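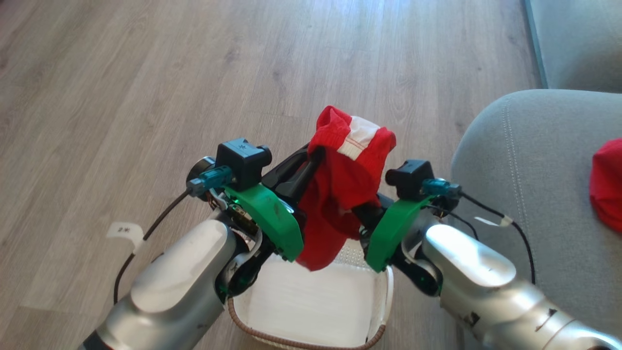 Red cloth above the white basket.

The Last Print of Skakance

A short story

The film came to Kiltdale in June, in a cardboard box with a string around it. I was then the youngest person at the Cestar, and so I was the one who signed for it.

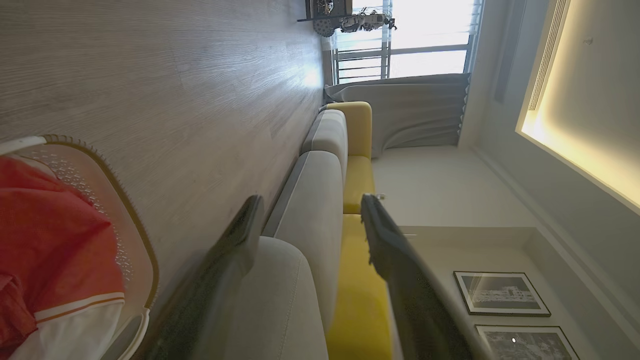 By Thomas Rinaldi
Fiction

The Cestar had 174 seats, and on a good evening we sold half of them. The owner was Katia Costa, who had received the cinema from her uncle together with his debts and his projector. She did not like new films very much. She showed them because they paid for the old ones.

"Be careful," she told me when I put the box on the counter. "Inside is the only copy."

I asked her how she could be sure.

"Because I was in it," she said, and she went to look for scissors.

I had worked for her one year and I had never heard that she was an actress. She did not look at me while she was cutting the string. There were two cans inside, with rust on the edges, and a paper from the Kariuki laboratory. On the paper it was written that the sound of the second reel was damaged, and that the laboratory could not take responsibility for it. Under this somebody had added by hand: 81 minutes, please return.

"We will not return it," said Katia.

We watched it the same night, after the last customers went home. I was upstairs with the projector and she was sitting in the fourth row, alone, with her coat on. From the little window I could see only her hair and the back of the seat.

Skakance was a story about a ferry. A young woman sells tickets on it and every morning the same man buys a ticket, but he never gets off on the other side. The young woman was Katia. She was perhaps twenty years old. She had the same way of holding her chin up that she used with me when I came late. The man was an actor I did not know, with a big nose and very kind eyes, and he spoke so slowly that you wanted to finish his sentences for him.

When the first reel came to its end, I opened the door and called down to ask if she wanted a pause.

"No," she said. "Quickly, please."
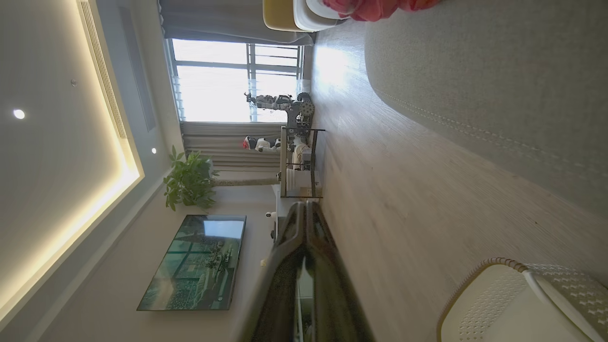

The Second Reel

The laboratory had told the truth. After a few minutes the voices became thin, and then there was only a noise like rain on a metal roof. On the screen the man was standing beside the ticket window and his mouth was moving. He talked for a long time. I reached for the volume, but there was nothing there to make louder.

Then I heard Katia. She was speaking his part.

She did not speak it loudly. I believe she had forgotten that I was upstairs. She said that he had a house on the hill, with a stove that smoked, and that his brother wanted to sell it. She said he was afraid of the other side because his mother had gone there. When the young Katia answered, the old one answered too, in the same second, and their mouths must have moved together, though I could see only one of them.

I did not stop the projector until the white light came. I waited some minutes before going down, and I made noise on the stairs.

She was already standing. She asked me if I had a good microphone at home, and I said that my cousin had one.

"Bring it tomorrow, before ten," she said. "And you must read him. I will read the girl. You are slow enough when you talk."

"I don't know the words."

"I will write them down tonight."

She gave me the two cans to carry up to the office, and she switched off the lights in the hall row by row, as she always did, starting from the screen. When I came back, she was sitting at the counter with the paper from the laboratory turned to the clean side, and she was looking for a pencil.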